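Vindham Laundry Log

A record of home laundry loads and the water and power they used. The log was kept by Mahsa Abbasi and is shared as one CSV file. Last updated November 11, 2022.

What is in it

273 rows, one per load, from 7 homes. Columns are home_id, start_time, program, temp_set, spin_set, liters, kwh and notes. Times are local. Liters come from a meter on the inlet hose, read by hand before and after each load.

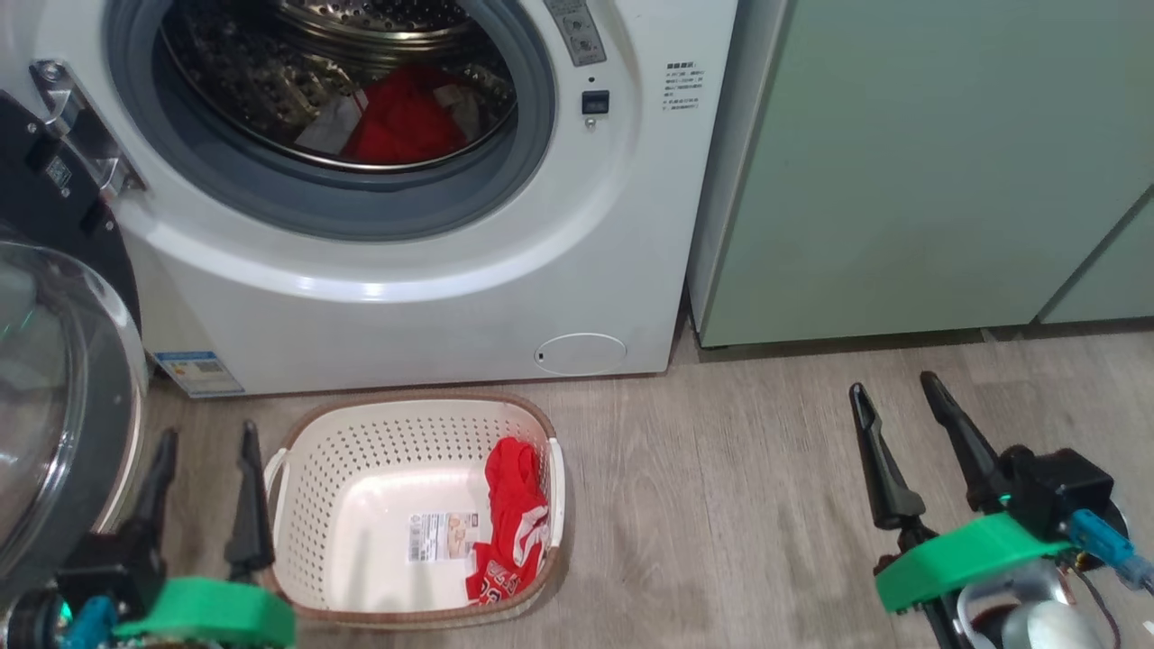

Front loader, door open, with a red garment in the drum.

Missing values

Blank means the reading was not taken. Zero means it was taken and was zero. The July rows for home 4 have no kwh values, as the plug meter had been lent out. Please don't fill them with the average. 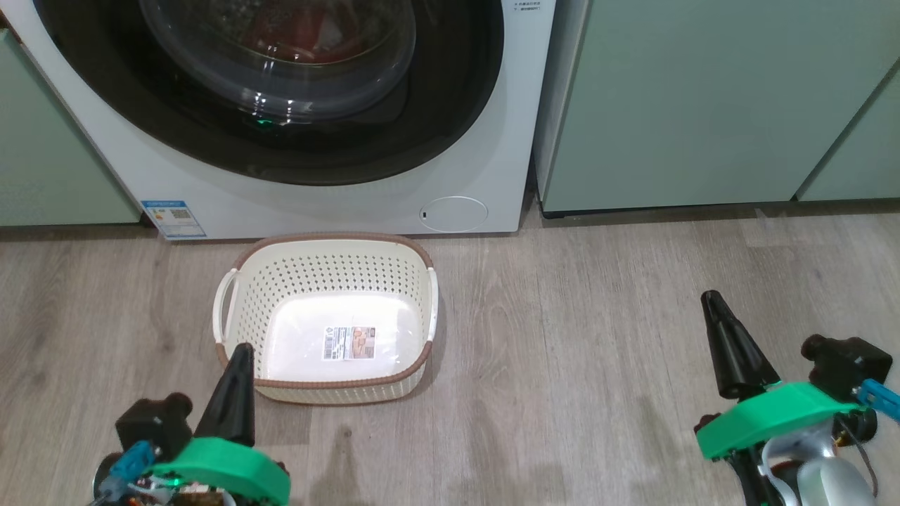 Front loader with the door shut.

Program names

Makers use different names for the same thing, so program holds a short code: cot, syn, wool, quick, rinse. The file programs.txt maps each panel name to its code. Loads stopped early are kept and marked "stopped" in notes.

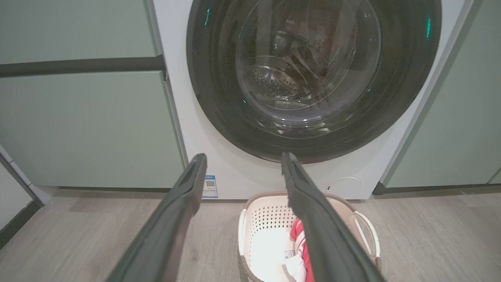

Door glass and label on the lower front panel.

Known problems

Homes 2 and 5 share a water line with a kitchen tap, and their liters run high. Row 200 has a start time that is one hour off.

Use

Free for any use with credit to the Vindham Laundry Log. Send corrections with the row number and the column name.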